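Skiltelstead Home & Table

Home > Storage > Baskets > Tabletop

Pirnetti Rectangular Basket, Golden Tan

Item no. 145-43
In stock. Ships in 2 business days.

A basket is a box with holes in it, and people have been happy with that arrangement for a very long time. The Pirnetti leaves the idea alone. It has four sides, a floor and no lid, and it does not connect to your phone.

The strands are synthetic rattan, twisted tight and run in rows along the sides. We sold natural willow for years and have no quarrel with it, apart from the snapping, the shedding and the splinter that our buyer Kazuhiro Hirano still brings up at lunch. Synthetic wipes clean with a damp cloth. It also won't catch on a sweater, or at least it hasn't caught on any of ours, and we wear a lot of sweaters in the warehouse.

Around the top goes a thick rolled braid, easy on the hands when you carry the thing to the table full of rolls. The sides flare a little toward the rim, so you can get at whatever has sunk to the bottom. A thinner band runs around near the base. The floor is woven in broad, rounded strands, much wider than the ones on the walls, and small items such as grapes will settle in the grooves and wait there for you.

What people keep in it

Bread, mostly. After that it's fruit, mail, napkins, remote controls, and the cables for machines they no longer own. One customer uses hers for unanswered invitations and has ordered a second. Potatoes and onions do fine, as the weave lets some air through, but brush the dirt off first or you'll find it on the counter.

What not to keep in it

Soup. Also sugar, rice, loose change you care about, and anything hot from the oven -- let the bread cool for a few minutes or put a cloth down first. Please don't stand on it. We wouldn't bring it up if we hadn't been asked.

Details

Shape: rectangular, rounded corners
Color: golden tan, leaning toward light orange in strong sun
Material: synthetic rattan
Lid: none
Liner: sold separately (see the Ojeda cotton liner, which fits once you've washed it)
Care: damp cloth, mild soap, air dry. Not for the dishwasher, however well it fits.

Color varies a little from batch to batch. If you're buying several for one shelf, order them together and say so in the notes box, and we'll try to pull them from the same carton. The Tasisari line is darker and has handles, and it costs more, mainly on account of the handles.

Returns

Send it back within 43 days if it doesn't suit. Crumbs are forgiven. We do ask that you check the basket before you pack it, as we are still holding a very nice set of house keys from November. 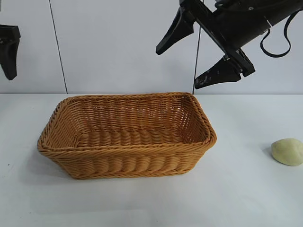 Cafes and caterers can buy by the carton. For orders of 1000 or more, write to us first and we'll work out a price, and then somebody will have to go and look for a bigger truck.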